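Finished a middle-grade novel last night and want to get my thoughts down before it goes back to the library. It's called The Ferry Keeper's Year, by Áine Sheehan. A thread, fairly long. I'll mark the part with spoilers.

The setup: Nell is 12. Her mother runs the last cable ferry on a river that is due to get a bridge. The town is Mimthorpe, made up as far as I can tell. The story covers the last year the ferry runs, from one April to the next.

It's historical, set in 1958, but it doesn't make a big show of it. There are no pages of people listening to famous news on the radio. You get the price of a ticket, the state of the road, and who has a car and who doesn't.

I picked it up because my fifth graders like books with a job in them. They want to know how to run the thing. Sheehan gives you that. By chapter three I could have told you how to take a ferry across in high water.

Nell keeps the crossing log. Every chapter opens with an entry from it - the water level, who crossed, what they were carrying. The first few look like decoration. Keep reading them. By the middle of the book they are telling you things Nell won't say out loud.

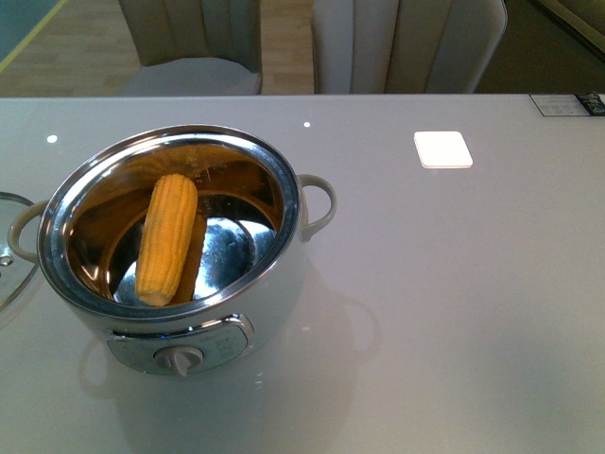

Corn in the pot.

The other main character is Tomas Edet, the son of the bridge engineer. He is 13 and bored, and he is good at math in a way that gets on Nell's nerves. I was ready for the usual enemies-then-friends story. It goes that way, but slowly, and they never completely agree about the bridge.

I liked that the bridge is a good idea. The book lets it be one. A doctor can't get across in an ice storm and somebody's grandfather dies on the wrong bank. Nell's mother knows this better than anyone, and she has to keep working the ferry while people thank her for it.

Sheehan's sentences are short. I'd put this at grades 4 to 7. A strong third grader could read the words but might get lost around the town meeting, which runs for two chapters.

About that town meeting. It's the weakest part of the book for me. Eight or nine adults speak, and I had trouble keeping them apart. My guess is that kids will skim it, and they won't lose much if they read the last page of it carefully.

The illustrations are by Milagros Gaete, pencil, one at the head of each section. She also drew the map. The map changes! There's one at the front and one at the back, and they're not the same. I missed it until a student of mine held the book open at both ends and showed me.

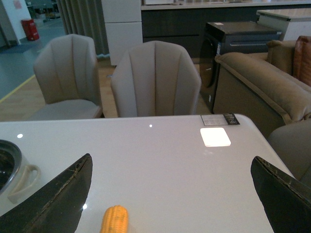
Yellow cob, white table.

SPOILERS in the next few posts. Scroll down to where I say they're over if you haven't read it.

Nell's big secret is that she has been writing false entries in the log. She adds passengers so the county will think the ferry is still needed. It starts with 2 extra people on a slow day in November, and it builds from there.

Tomas finds it because he adds up columns for fun. Her total for the winter is 583 and the ticket stubs come to 259. He doesn't tell his father. He brings the sheet of paper to Nell and leaves it on the ferry rail under a rock.

I thought that was the best scene in the book. There's hardly any talking in it. She reads the paper, puts it in her coat, and takes the next car across.

What I wasn't sure about is how her mother takes it. She already knew. She had known since the first week and let it go on. I think a lot of kids will be angry with her about that, and it would make a good class discussion. I was a little angry with her myself.

The ending doesn't save the ferry. The bridge opens and Nell walks over it with everybody else. The last log entry is the only one in the book with no passengers listed, and she signs it with her full name.

SPOILERS OVER.

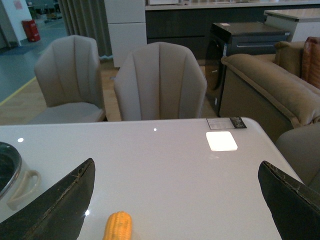

If you're reading it aloud, there are 29 chapters and most take ten to fifteen minutes. We did one a day after lunch. I'd double up on chapters 11 and 12, because 11 stops in the middle of the flood and the class will not forgive you.

Content notes for parents: a grandfather dies, off the page. A dog goes missing in the flood and is found. There's some drinking by an adult at a dance. No swearing that I noticed.

There's an author's note at the back on real cable ferries and a short list of books for kids who want more. Read the note after, not before. It gives away what happens to the boat.

The paperback is from Jenum and has the maps. I borrowed the e-book too, through Wevemo, and the second map was so small on my tablet that I couldn't read the names. Get the paper copy if you can.

If your reader liked it and wants another, try any story where a kid has real work to do - lighthouse books, farm books, the ones about telegraph offices. I'm putting together a list for my classroom and will post it when it's done. Suggestions are welcome, especially for grade 4.

One correction to an earlier post: Tomas is 12 when the book starts. He turns 13 in chapter six, at the dance.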